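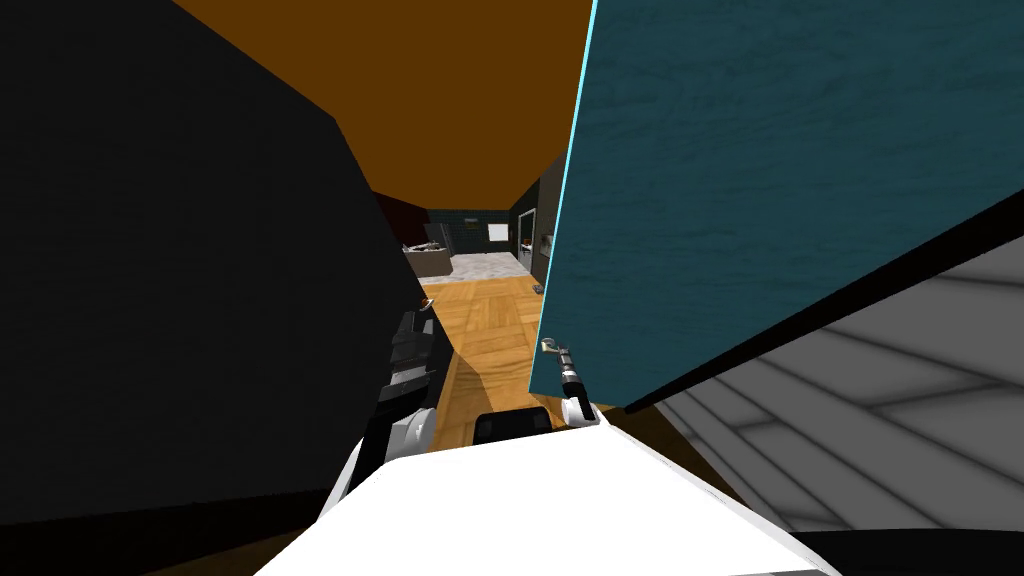 Sim view from the robot, in the gap between the black surface and the teal panel. Both arms in view.

October, equipment plan, second pass

Went back over the purchase list with Solomiia before it goes to Ottar. The question is still one two-arm base or two single-arm ones. The passage run is the one I keep opening. With both arms up front there isn't much floor left to steer by, and the far room is a long way down the parquet. I want the width of the real base settled before we sign anything.

Quotes so far:
Garkard, mobile base: price good for 20 days, delivery not included.
Zorenetti, spare gripper fingers: 343 a set. We need two sets. Lukian says one, I put down two.
Rashti, floor mats for the test bay: 300 for the lot.
Sillura, simulation seats: renewal due, no change in price.

Demyd asked for 44 more hours of compute to rerun the narrow passages with the arms folded. Approved out of this month's share. If folded works in sim, the cheaper base stays on the list. If it doesn't, we're looking at a slimmer shoulder mount and a new quote.

Not budgeted yet: second charger, shipping crate, a person to redo the wiring in the bay. Ottar will ask about the crate.

To do:
Get shoulder width with arms folded from Garkard, in writing.
Ask Zorenetti if the finger sets fit the older wrist.
Move the mats to next quarter if the total runs over.
Send Ottar the sheet by 4 pm.

Y. Sydorenko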